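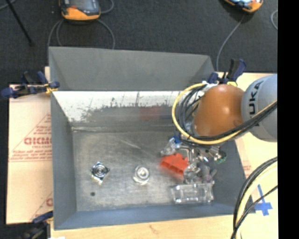

Square metal part with a circular ring, lying in a gray metal bin.

Joslow Meal Diary Data

Data card and README
Last updated: 2021-02-12
Contact: Iresha Dewan

Summary

The Joslow Meal Diary is a set of daily self-report records on meal timing, hunger, mood and sleep in adults who work rotating shifts. It covers 89 adults, each asked to keep a diary for 14 days in a row. The data were collected to look at how people space their meals when their working hours change from week to week, and whether long gaps between meals go along with lower mood on the same day.

The data are released as plain comma-separated text. No special software is needed to open them.

Who took part

Participants were hourly staff at the Nikus and Tapsell sites who had at least one change of shift scheduled during the diary period. Recruitment was by notice board and by a short talk at shift handover. People on a prescribed diet, people who were pregnant and people being treated for an eating disorder were not enrolled. Everyone was over 18 and able to fill in the diary in English.

Taking part was voluntary. Site managers were not told who had signed up, and no one at either site has had access to the individual records.

How the data were collected

Diaries were filled in on paper or in the Fera web form, whichever the person preferred. The questions were worded the same in both. The variable "mode" tells you which one was used. A few people switched partway through and are coded "mixed".

Each diary day starts when the person wakes from their main sleep and ends when they next go to bed for their main sleep. It does not follow the calendar. A night worker may have a diary day that starts at four in the afternoon. Please read the section on time variables before computing anything from clock times.

Paper diaries were typed in by one person and checked by another against the original. Where the two could not agree on a handwritten entry, the value was set to missing and flagged.

Files

participants.csv
One row per person. Age band, site, usual shift pattern, mode, baseline questionnaire scores.

days.csv
One row per person per diary day. Wake time, bed time, shift worked, mood, sleep quality, number of eating occasions.

meals.csv
One row per eating occasion. Start time, type as named by the person, hunger before, fullness after, eaten alone or with others.

codebook.csv
Variable names, labels, allowed values and missing codes for all of the above.

The files are linked by "pid". The days and meals files are also linked by "day", which counts from the first diary day.

Measures

Hunger and fullness are rated on a scale from 1 (not at all) to 7 (extremely). Participants were asked to rate hunger just before eating, but many of the paper entries were probably filled in afterward.

Mood is the mean of 8 short items answered at the end of the diary day. Negative items have already been reversed, so a higher score always means better mood. The item-level answers are in days.csv as mood_a through mood_h, in the original direction. Do not average these without reversing the negative ones first. The codebook lists which they are.

Sleep quality is one item about the last main sleep. Naps are recorded as yes or no, with no duration.

Eating occasions were left to the person to define. The instructions said to record anything eaten that had calories, other than drinks. Some people recorded drinks anyway. These rows are kept and marked "drink_only".

The diary did not ask what was eaten or how much. The data cannot be used to estimate energy intake or diet quality.

Time variables

Clock times are local time in 24-hour format. The "_hrs" versions give hours since waking, and these are the ones to use for meal spacing. Negative values of start_hrs should not occur. If you find one, please report it.

Missing data

Blank means the question was not shown. -9 means it was shown and not answered. -8 means the answer could not be read. Around 7 percent of diary days have no mood score. Missing days are more common toward the end of the diary period and after night shifts, so dropping them will tilt the sample toward day work.

No imputation has been done.

Known problems

The first batch of web diaries, from September, saved times on the half hour only. They are flagged "rounded". Meal gaps in that batch look more regular than they should.

At Tapsell the shift names changed during collection. The old and new names have been merged in "shift", and the name as the person wrote it is in "shift_raw".

Fullness ratings have a strong ceiling effect in a small group of people who gave the top answer almost every time. We have left them in.

Privacy

Names, dates of birth, job titles and calendar dates have been removed. Age is given in bands. Free-text comments are not part of the release. Please do not try to identify anyone, or link these files to staff records.

Suggested use

The data suit multilevel models with occasions nested in days and days nested in people. They are not a clinical sample and contain no diagnoses. Mood scores should not be read as a screening result for depression.

Citation and questions

Cite as: Joslow Meal Diary Data, with the update date at the top of this card. Corrections to the codebook are welcome and should go to Iresha Dewan, with the file name, pid and day of the row in question.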